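3.2 Sorting of stray pieces before storage

The school collections at Iten and Bermúdez were both received without inventories. Teachers had kept the counting and building blocks in whatever was at hand, and sets from different makers had been mixed over many years of use. Before any measuring could begin, the pieces had to be separated by maker, and pieces that could not be assigned had to be held apart.

We followed the order of work set out by Quintero in her earlier study of the Parnix sets. Each piece was first compared with the printed size charts in the Stondus trade catalogs. Length was checked before color, as paint was often renewed by the schools and is a poor guide to origin. A piece was accepted as a match when its length and width both agreed with the chart to within 2 mm. Pieces that agreed in one dimension only were measured a second time by another member of the team, and the second reading was used.

Worn corners caused the most trouble. Blocks used by younger classes had lost enough at the ends to fall below the limit, even when the grain and finish left little doubt about the maker. For these we took the length along the center line of the widest face. The change brought in a fair number of pieces from Iten and very few from Bermúdez, where the blocks had seen lighter use.

Unassigned pieces were kept in open metal bins until the second round of checks. Long and short bars were not separated at this stage, and no attempt was made to group them by color (Figure 4).

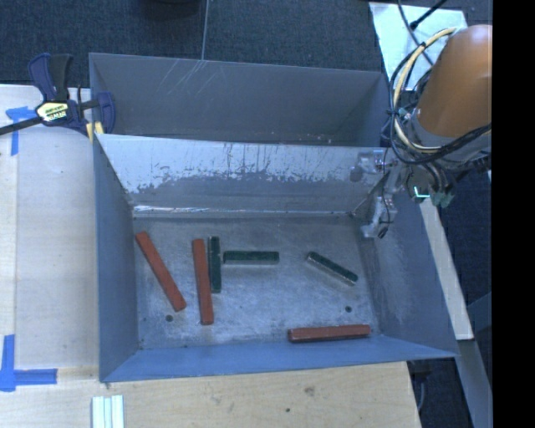 Figure 4. Reddish-orange and dark green bars in an open metal bin.

After the second round, the remaining pieces were bagged by school and given a single lot number. They are left out of the tables in Section 4. Dulce Quintero has suggested that many of them were made locally to replace lost blocks, which would explain why their widths follow no chart. We have no records from either school that would settle the matter, and the question is left open.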